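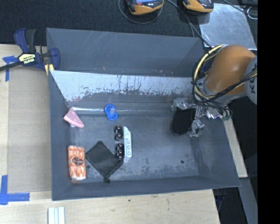 Storkum Allotment and Garden Association
Minutes of the Autumn General Meeting
Sat 4 November, Bidport Road meeting room

Present: the chair, the secretary, the site manager, the water officer, and plot holders as listed on the attendance sheet.
Apologies: received from the holders of two plots on the lower terrace.

1. Minutes of the previous meeting

The minutes of the March meeting were approved with one correction. Under item 4, "north standpipe" should read "east standpipe." The secretary will amend the file copy.

2. Matters arising

The gate lock has been replaced. Old keys no longer work and should be handed in. The boundary hedge along the Nowakowski yard was cut in late summer on both sides, by agreement with the yard. The question of a second notice board was left open in March and is taken under item 7.

3. Water supply

The water officer reported on the main line from the road to the upper terrace. The pipe is galvanized steel and has corroded at the threaded joints. Two leaks were clamped during the summer. A third, under the path by the tool shed, was found after the meter kept moving with all taps closed. It has been isolated and the shed tap is out of use.

Three options were put to the meeting:
(a) continue to clamp leaks as they are found;
(b) replace the section under the path only;
(c) replace the full run to the upper terrace in polyethylene pipe, with a shutoff valve at each branch.

Trelis has quoted almost 4,000 for option (c), including trenching and backfill but excluding reinstatement of the gravel. The quote stands until the end of March. No written price was obtained for option (b).

Members asked about trench depth. The water officer stated that the new pipe would be laid below frost depth along the whole run, except where it crosses the drain, where it would be sleeved and insulated. A member asked whether plots would lose ground. The line follows the existing path and no plot is affected, though compost bays that stand against the path on the upper terrace will have to be moved before work starts.

Resolved: option (c) to be accepted, the cost to be met from the reserve. Carried, 2 against. One of the members voting against asked for it to be recorded that a second quote should have been sought.

Action: water officer to confirm the order and the start date in writing.

4. Winter shutdown

The supply will be turned off at the road when the first hard frost is forecast and turned on again in March. Notice will be posted on the gate. Plot holders are to leave their taps open after shutdown and disconnect hoses. Tanks may be left full if they are of a flexible type; rigid tanks should be drawn down by a third.

5. Rents

No change for the coming year. The discount for half plots stays as it is. Rent is due by the end of January, and the late charge of 5 applies from the first day after that.

6. Vacant plots and waiting list

There are 8 names on the waiting list. Plots given up this autumn will be inspected before they are offered. The site manager reported that one of them has bindweed throughout and proposed covering it until spring – agreed. It will be offered with the first half year free of rent.

7. Any other business

Notice board: agreed to put one up at the lower gate, using the spare posts from the fence repair.

Bonfires: the site rule was restated. Dry plant waste only, after dusk, and never left unattended.

Wood chips: the next load will be tipped beside the lower gate. Barrows are to be returned to the shed the same day.

8. Next meeting

March, in the same room. Date to be posted on the gate. Items for the agenda should reach the secretary two weeks beforehand.

The meeting closed at noon.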